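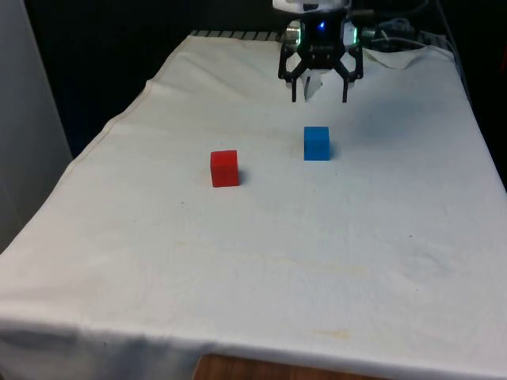
Colored Blocks at the Hutside Open House

Welcome, and thank you for stopping by our little gallery page! Every summer we gather up the toys and table games that have come our way over the years, and we spend a happy afternoon in Mikelstead putting them out for families to enjoy. My own favorites have always been the plain colored blocks – they ask so little of you, and a child who has one in each hand will generally find something to do with them.

Zübeyde Öztürkmen looks after our block collection, which has grown to 500 pieces now that the old Vuston playroom has passed its boxes along to us, and she can tell you (at some length, if you have the time) which colors are always the first to go missing.

Red and blue on the white cloth. The red one sits nearer the front of the table and the blue one farther back, with a good stretch of open cloth between them. I do love how bright two simple colors look against white, creases and all.

If you have blocks at home that are no longer played with, we would be so glad to have them. Any color is welcome, and odd ones are fine too. Ovidiu Jitaru takes in boxes at the side door on Krishnan Street, and he can manage up to 150 blocks at a time before he has to go looking for another shelf.

Page last updated August 30, 2018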